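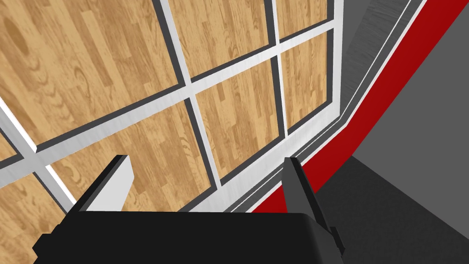

**Simulation practice: revised rules for rendered wrist-view data**

2026-02-24

The revised practice note for simulated manipulation work is now in force at the Skurnard and Jendholm sites. It replaces the December draft. The main change is that rendered data is held to the same record-keeping rules as data recorded on hardware. Under the draft, a rendered episode could be filed with a scene name and a date. Neither is enough to reproduce it.

The note applies to any simulated episode used for training, for evaluation, or as evidence in a change request. It does not apply to scratch runs that are deleted at the end of a session.

**Scene records**

Each scene file carries a version number, and the number changes whenever geometry, texture, lighting or camera pose changes. Texture swaps were exempt in the draft. The exemption has been removed. A wood grain with strong knots seen through a white grid gives an image model a lot of edges that have nothing to do with the task, and swapping it for a plain surface can move the evaluation score without any change to the policy. Reviewers need to be able to tell the two cases apart.

Textures are recorded by file hash. Folder paths are not accepted, as two groups had different files under the same path for most of the draft period.

**Camera pose**

The wrist camera pose is stored relative to the gripper mount, in meters and radians, together with the field of view. The pose must match the hardware drawing for the gripper named in the record. If it has been moved on purpose, the record says so and gives the offset.

Both fingertips must stay in view over the full range of finger travel. The gripper body may take up the lower part of the view, but it must not hide the space between the fingertips. A steep diagonal view of the work surface is allowed. Diagonal views do make depth errors harder to spot by eye, so any episode set that uses one needs a depth channel saved alongside the color channel.

**Finger geometry and color**

Collision shapes and visual shapes are checked separately. The usual fault is a visual finger that looks correct over a collision shape left from an older model, with the result that contact is reported before the surfaces meet. Run the closing test with nothing between the fingers before the first episode of any new scene version. The reported gap at contact must be within 3 mm of the value in the gripper file.

Left and right fingers may be given different shades. This helps reviewers identify a side when the wrist is rotated. The shades go in the scene record, and an evaluation scene uses the same pair as the training scene unless the test is about appearance.

**Episode counts and rejects**

A set submitted for review contains at least 1,000 episodes per task. Rejected episodes are kept and listed with a reason code. The Picard set was the first to go through under the new rules, with 1,890 episodes submitted. It was returned once, for missing reason codes, and accepted on the second pass.

Do not re-render a rejected episode under its old number. Issue a new one.

**Physics settings**

Time step, solver iterations and friction values are written into the episode header by the export tool. Flellisex users should note that the header is only written when the export is started from the batch menu. Single exports leave those fields blank and will fail the intake check. A fix has been requested - until it arrives, use the batch menu for single episodes as well.

Friction values copied from a default material must be marked as defaults. They are acceptable for reach and approach tasks. For grasp, insertion and sliding tasks, a measured value is required, with the measurement method named.

**Use of simulated results in safety decisions**

This section is unchanged in substance. Simulated results can support a change to speed, force or workspace limits on a physical cell, but they can't be the only evidence for it. A hardware run under the current limits is still required, and so is a risk assessment signed by the cell owner. Clearance measured in simulation is not to be entered in the assessment as measured clearance.

**Dates and exceptions**

Sets already accepted under the draft stay valid and do not need to be exported again. Sets in progress have 2 review cycles to comply. Exceptions are requested on the standard form, one per scene version, and expire when that version number changes.

The full note and the header field list are in the shared standards folder. Comments on the finger gap tolerance are still open - please attach the closing test log, the gripper file and the scene version to any comment.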